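**Ticket 41 - wrappers and crumbs left on dark glossy tabletop, Stuvside break room**

Opened: July 13, 2020
Priority: 2

Reported fault: after each clear-up the dark brown table still shows streaks and grease marks. Snack wrappers are being left on the surface between rounds.

Checked the cleaner first. Dilution was wrong - 200 ml to 1000 ml of water, double what the Pathak label gives. Remixed at the label rate.
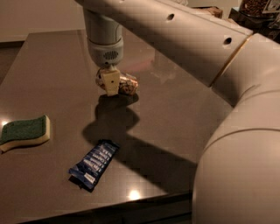 Second cause is the order of work. Wiping around wrappers drags crumbs and oil across the gloss. Procedure changed: all wrappers off the table first, then dry cloth, then damp cloth, then buff.

The Clellby site has the same table and gets the same instructions. Bin moved to the near end of the table.

Status: open, recheck after the next delivery of cloths.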